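Wullik Library Crime Fiction Circle: Frequently Asked Questions
Last updated 9 October 2019

Who may join?
Membership is open to any adult who holds a current Wullik Library card. There is no fee.

How are titles chosen?
Members submit suggestions in October. The final list is set by the program coordinator, Sabina Thambiah, and contains 7 novels for the year. A series is always started from its first book.

Do I have to buy the books?
No. Copies are held at the Gamage Street desk and may be borrowed for the length of the reading period. Large print and audio editions can be requested when you register.

How large is the crime collection?
The library holds 1,792 crime and mystery titles, of which 146 are in large print.

May I post a review on the Circle's page?
Yes. Reviews are limited to 2 per member for each title. Please do not reveal the ending, the identity of the culprit, or the death of a recurring character. Reviews that do so will be returned to the writer for changes. 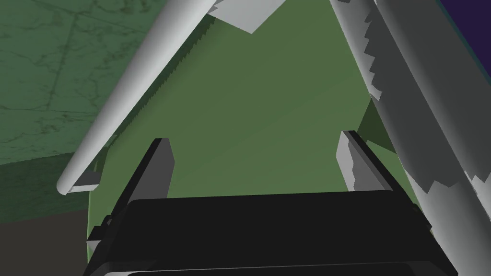
Robot gripper, computer rendering.

Can I change a review after it has been posted?
Corrections may be sent to the Gamage Street desk in writing. Please include the book title and your card number.

What if I have not finished the book?
You are welcome to attend. Please be aware that the full plot will be discussed.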